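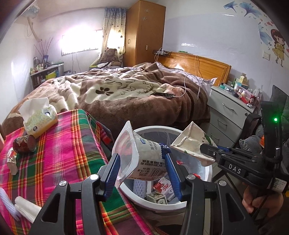 **Pre-storage walkaround, club cars – Kitden lockup, Irkgate**
Checked Jun 25, 2022. Boxes ticked are good, boxes left open need somebody's attention before the Kusulthorpe cruise in July.

## Locks and keys

- [x] Roll-up door, both padlocks. They turn nicely now that they've had some graphite.
- [x] Side door deadbolt
- [ ] Key cabinet. Hook 17 is bare and the sign-out sheet says the key came back. Please, please check your jacket pockets, and your other jacket too – I once drove one home to my own kitchen and didn't find it for a week.
- [x] Steering wheel locks fitted, all cars

## Alarms and trackers

- [x] Door sensor chirps as it should
- [ ] Tracker on the green coupe. It reports in, but it had the car parked in the river, so I'd like the antenna moved out from under the dash and tried again.
- [x] Battery cutoffs, all off. The one on the Bozsik kit car is stiff and wants a good firm quarter turn, so don't be shy with it.

## Fire and fuel

- [x] Extinguishers, needles in the green
- [ ] Fuel smell near bay 18. I looked over every hose I could reach and found nothing wet, but my nose is pretty sure of itself, and that car stays put until it's been up on the lift.
- [x] Oily rags in the lidded can

## Tires

- [x] Chocks in place
- [ ] Spare on the pickup would only hold 70 pounds and the sidewall asks for 80. It's a lovely old tire and I'm sorry to say it, but I think it's done.

Thanks to everyone who left their hoods unlatched for me, it saved a lot of walking back and forth! Initial the open items as you fix them and leave the sheet on the clipboard.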